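January, 9.40 am
Posted by Danuta Olszewski

Ticket 383 – Riswood table, pale streaks and a ridge across the top

Hello all, and thank you for being so patient with my long messages! I'm writing about our Riswood table again, the 185 cm one, which we've had for 3 years and which I'm really very fond of. After Christmas I noticed a dull ring near one end and, when I ran my hand over it, what felt like a slight ridge going across the grain. My husband can't feel it at all, but he can't feel crumbs either.

So far I've tried a damp cloth and a drop of washing-up liquid (no change), then the Bredo wax you recommended last time, left overnight and buffed off in the morning. The ring has nearly gone – I was so pleased – but the ridge feels just the same. I haven't sanded anything, I promise.

Reply from Urho Koivisto, 11.15 am

Hello Danuta, lovely to hear the wax did its job. Please don't sand it yet. Could you send a picture of the top from above, and tell me whether a fingernail catches on the ridge?

Danuta Olszewski, 2.05 pm

A fingernail slides over it most of the way and catches a little at the window end. 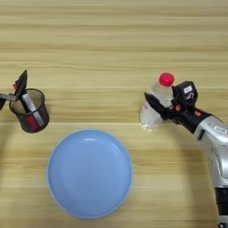

Tabletop from above, with the blue plate, pen holder and water bottle. Faint lines across the middle, where the grain shifts.

Urho Koivisto, 3.30 pm

Thank you, that helps. Keep the room heating steady and check again in 8 days. I'll leave the ticket open until then.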